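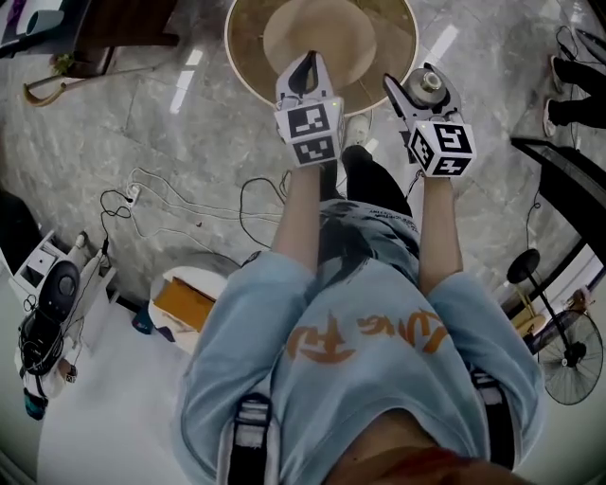

课程讲义 · 第二单元 示范数据采集

手持夹爪示范的采集规程与记录要求

一、本讲范围

本讲讨论模仿学习所需示范样本的现场采集,适用于已完成第一单元安全培训的学员。策略网络的结构与训练留待第三单元,本讲仅在涉及样本质量时提及。讲义由Nilmini Jayasinghe编写,2023年1月修订,供维尔卡(Villca)实训室各班使用。

二、采集方式

本课程采用双手手持夹爪进行示范。操作者左右手各持一只白色夹爪,直接对物体实施动作,现场无须配备机械臂。夹爪上装有印着方形基准标记的立方体,黑白图案供视觉系统解算夹爪的位置与朝向。标记在视野中的可见程度直接影响轨迹精度,操作者应养成以下习惯:

1. 手腕转动幅度较大时放慢速度,使立方体至少有一个标记面保持可见。
2. 双臂不得长时间交叉,避免一侧标记被另一侧手臂遮挡。
3. 袖口应收至手腕以上,肩带须扣紧,松脱的带端不得垂入工作区域。

三、任务与场景

本学期的基础任务为“地面拾放”:以圆形编织托盘为目标容器,置于操作者前方地面,将指定物品逐一放入。进阶任务为“双手移盘”,要求两只夹爪协同夹持盘沿,平稳移至新位置。

场景布置以日常室内环境为准,不追求背景整洁。桌腿、雨伞、盆栽、风扇等物品可以留在视野之内,地砖花纹亦无须遮盖。背景过于单一的样本集,在更换房间后往往表现明显下降。各组每完成一批采集,应调整托盘位置与周边物品的摆放,并在记录表中注明场景编号。

线缆管理另作要求。电源插线板及其连线可以入镜,但不得横穿操作者的落脚范围。辅助人员应站在工作区域外侧,双脚不得踏入托盘与操作者之间。

四、单条样本的操作步骤

(一)操作者就位,双臂前伸,夹爪张开,静止两秒后开始。
(二)辅助人员口头报出任务编号,操作者确认。
(三)按正常速度完成动作。中途抓取失败的,可以在原处重新抓取一次,该条样本标为“含修正”。
(四)动作结束后夹爪张开,回到起始姿态,再次静止两秒。
(五)辅助人员登记结果,并将物品复位。

“含修正”样本应予保留。此类样本记录了从偏差中恢复的过程,对策略的稳健性有直接帮助,但须与一次完成的样本分开统计。

五、样本量与验收

本学期总目标为3000条。截至上一轮汇总,Traltivska数据平台已收录1535条,其中208条因标记丢失或时间戳不连续被退回,尚待重采。退回样本不计入各组完成数。

验收时逐条检查下列事项:

起止静止段是否完整;
左右夹爪轨迹是否连续,有无跳变;
夹爪开合信号与画面动作是否同步;
任务编号、场景编号与操作者代号是否齐全;
画面中是否出现可辨认的人脸或私人文件。

末项不合格者一律不得上传,须先行遮蔽处理,经任课教师复核后方可提交。

六、常见问题

速度不均。初学者在接近物体时常突然减速,夹住后又突然提速,由此产生的轨迹不利于学习。建议正式采集前空手练习数次。

动作过于一致。同一操作者连续采集时,接近方向容易趋于固定。每组宜轮换操作者,并有意变换从左侧、右侧及上方接近物体的比例。

疲劳。低头俯视并持续前伸双臂,负荷较大。连续采集满一批后应交换岗位,不得以延长单次时长的方式追赶进度。

七、课后作业

各组提交一份采集计划,内容包括任务拆分、场景变化方案、人员轮换表及预计样本数。另从格罗尔斯特德(Grollelstead)教学样本库中选取两条被退回的样本,书面说明退回原因及重采时的改进措施。作业以小组为单位提交,于下次上课前送交任课教师。

阅读材料:《Plutance手持采集套件使用说明》中“标记安装”与“时间同步”两章。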